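Flat, Square and Still Absorbent

Weave structure decides how a table linen behaves long before anyone chooses a colour. Plain weave lies flat and wears evenly. Damask hides stains in its pattern but shows every pulled thread. Waffle weave, also sold as honeycomb, is built from warp and weft floats of graded length, and the cloth relaxes into small square cells once it leaves the loom.

Those cells account for most of its properties. A raised grid touches the table at its ridges and traps air between them, so the cloth insulates better than a plain cotton of equal weight. It also takes up more water, as the floats are loosely bound and expose more fibre. The cost is dimensional stability. Heikki Kokkonen, who runs the finishing room at the Trusetti mill, allows for far more shrinkage in waffle than in any other cloth he handles.

"The structure wants to close up," he says. "You can hold it open on the stenter, but the first hot wash will find out what you did."

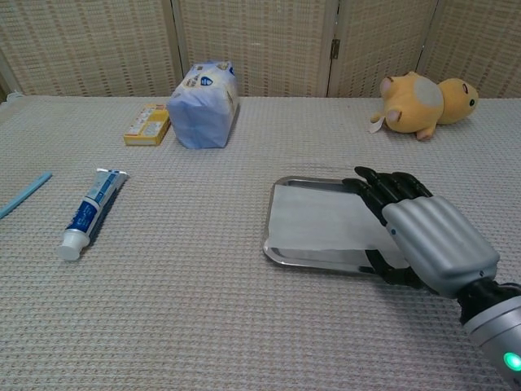

Shrinkage is easiest to manage at the cutting stage. Trusetti washes its waffle yardage twice before cutting, at 50 degrees, and tumbles it without tension. Hems are turned wide and stitched long, so that the edge can draw in at the same rate as the field. When this is done properly, a light grey waffle cloth will carry a rimmed stainless steel tray across its ridges with no more trouble than a plain one. When it is skipped, the hem ripples and anything shallow rocks near the border.

Weight matters as well. Kaisu Juntunen, a textile technologist at Burex, recommends 300 grams per square metre for tables in daily use. Lighter cloths creep under crockery and lose their cell definition. Heavier ones take too long to dry and strain domestic machines when wet.

Fibre choice is less settled. Juntunen favours a cotton warp with a linen weft, 57 per cent cotton by weight, on the grounds that linen keeps the cells crisp while cotton limits creasing. Brijesh Garg, who buys for the Flornlow hotels, orders all cotton. His laundries press at high heat, and he found that the blend came back with flattened ridges after one season -- a fault that rewetting only partly corrected.

At home, the instructions are simple. Wash warm, leave out the fabric softener, shake the cloth while damp and dry it flat or over two lines. Do not iron it. A snagged float should be eased back with a blunt needle and never cut.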